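Bench notes, December, started at quarter past two with the kettle on

Back to the walnut ink. I left the big jar on the shelf over the sink since the last entry and it has done what I rather hoped it would, going down from a sort of weak tea to something you could write a letter with. I strained it through an old pillowcase this morning, which took a good deal longer than I had allowed for, and I have brown thumbs again and will have them for a fortnight. What came through weighed 487 grams, a bit less than last year's batch from much the same bucket of husks. I think I was too gentle with the squeezing. If anyone else takes a turn at it, do wring the cloth properly and don't be polite about it.

The recipe so far, for those who asked: husks soaked in rainwater in the enamel bucket, lid on, stirred when I remembered, then simmered very low for 5 hours and left to stand. No iron this time. I wanted to see the plain brown on its own before I started fiddling with it, and I'm glad I did, as it is a lovely warm colour on the cream Goicoechea paper and a slightly disappointing one on the bright white. I'd forgotten how much the paper matters. The cream sheets have a soft surface and the ink sinks in and spreads a hair, so the fine strokes come out furry, but the broad nib looks splendid.

Test strips are pinned up by the window, half of each one covered with card so that we can see how much it fades. I have labelled them in pencil. Please leave the card where it is, even if it looks untidy!

Gum arabic next. I made up a fresh solution from the lumps (the powder from Troveck clumped so badly last time that I gave up on it and used it in a glaze test for the children's afternoon instead). Lumps in a muslin bag, bag in warm water, leave it alone. It smells faintly of biscuits when it gets going. I added it to a small pot of ink a little at a time, and after about 18 drops the ink stopped racing down the nib and began to behave. Past that it went glossy and sat on top of the paper, and I could feel the pen dragging, so I'd call that the upper end for the steel nibs. The reed pens may well like more.

I put a clove in each bottle against mould. My aunt swore by it, and I've had only one bottle go off in all the time I've been doing it, and that was one I had left open on the sill through a warm spell, so I can hardly blame the clove. 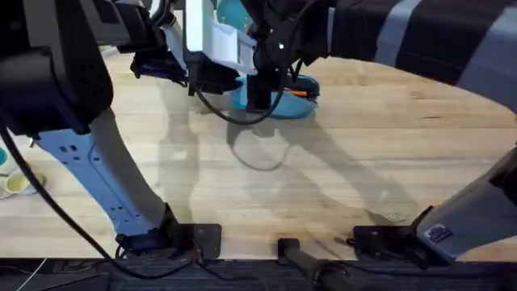
On to the oak gall batch, which I have been putting off. The galls from the lane behind Flusgate are small and rather pale, with holes in most of them, and I am told the ones without holes are stronger. I've crushed them all together anyway and put them to steep. The old recipe I'm copying out is meant to go back to 1545, or so the booklet says, and it calls for white wine where I have used water and a splash of vinegar, partly from thrift and partly because the wine was spoken for. I'll add the iron once the liquor has darkened – not before, as I did in the autumn, when I ended up with a grey sludge that ate through a blotter.

The Vikix scales are drifting again. They gave me two different readings for the same jar, so I changed the battery and weighed it afresh, and the weight above is the second one. Worth keeping an eye on.

Still to do: wash the pillowcase (separately, please, I have learned), find more corks, and try the walnut ink with a brush on damp paper. Strips to be looked at again once the light is better.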